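Whiteley Brewing to Open Second Taproom on Sodia Street

WHITELEY, June 11, 2026 — Whiteley Brewing will open a second taproom on Sodia Street this summer. The room seats 100 and will pour 12 beers, among them Irnureo, the dark lager first released in February.

"Our first place fills up early most nights," said Malcolm Gosling, head brewer. "We wanted more seats and a proper kitchen."

Beer will still be made at the Vumesen brewhouse. The first 200 mug club members can sign up at either bar — the fee covers one year. Children are welcome until 8 p.m.

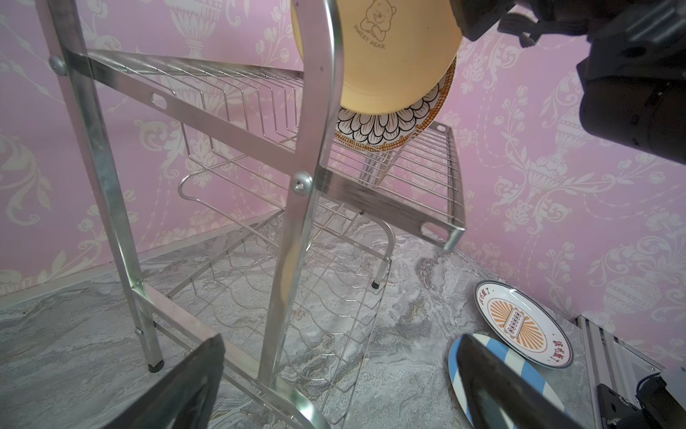

Food & Drink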